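My first go at printing with water-based inks on cotton went better than it had any right to, and I've been grinning all week! I've done screen printing on paper for years (posters, mostly, plus the odd wedding invite), but fabric always scared me off. Then Zübeyde Uysal lent me a book and two half-used tubs of ink, and that was that.

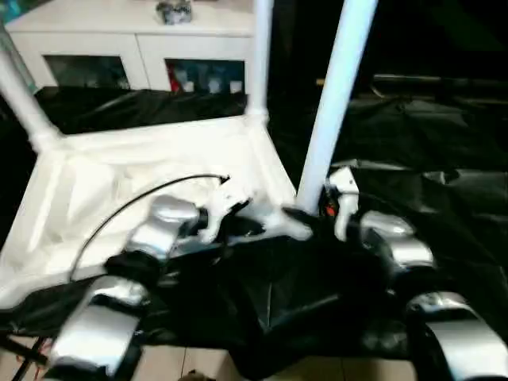

White fabric, white cabinet, tiled floor.

The big surprise was how fast the ink dries in the mesh. On paper I can dawdle between pulls. On cotton in September, with the windows open, I had to flood the screen after every single print and keep a spray bottle handy. Two pulls per colour gave me the coverage I wanted, a lovely deep teal with crisp edges.
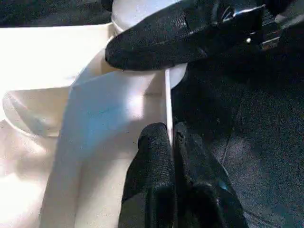 I'm also completely sold on a coarser mesh. My old screens were far too fine for this ink, and my favourite design came out patchy until I swapped. Next up is a run of tea towels for the Tutbridge market, with a second colour on top if I can get the registration behaving. Eino Mäkelä reckons I should heat-set them twice. I'll try one each way and wash them both!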